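Workshop > Kit and budgets > Two-arm bench

2025-12-14, by Dilani Gunawardena

We use cookies to remember your settings. Accept | Manage

So the budget for the second bench is nearly done, and I'm thrilled! The arms were the easy line. It's the small stuff that creeps up: 56 for storage bins, 287 for aluminium profile from Keskinen (worth every penny, it's lovely to bolt things to), and 50 put by for tape and spare cable. Annelore wants nine more bins. She'll probably get them. Next I need a delivery date for the rail, hopefully before April, and then we can order the lot!

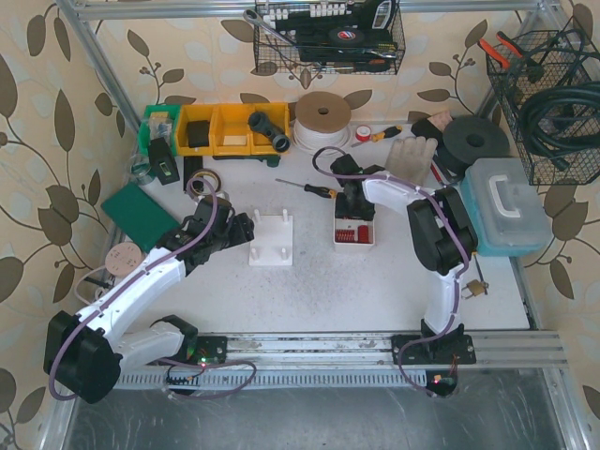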